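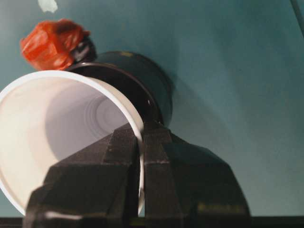 Page last changed: December 2021

Chapter 2: Clearing a Surface

I put off writing this chapter until my own worktable was bad enough to write about, and it didn't take long! A white plastic cup on its side, a crumpled red-orange bag bunched up against something black and round, all of it on a teal surface with a few smudges of its own. That's a pretty normal afternoon at my place.

In Chapter 1 we sorted a closet, and you had doors to hide behind. A tabletop is out in the open (sorry), so we'll work differently. First we pick up the light stuff, like cups and bags. Then we decide where the heavier things live, and only then do we wipe.

You'll need a cloth, a trash bag and one empty box. I use a Trosto box, but any box you can lift when it's full will do. Before reading on, choose a surface at home and write down what's on it. We'll come back to your list in the first exercise.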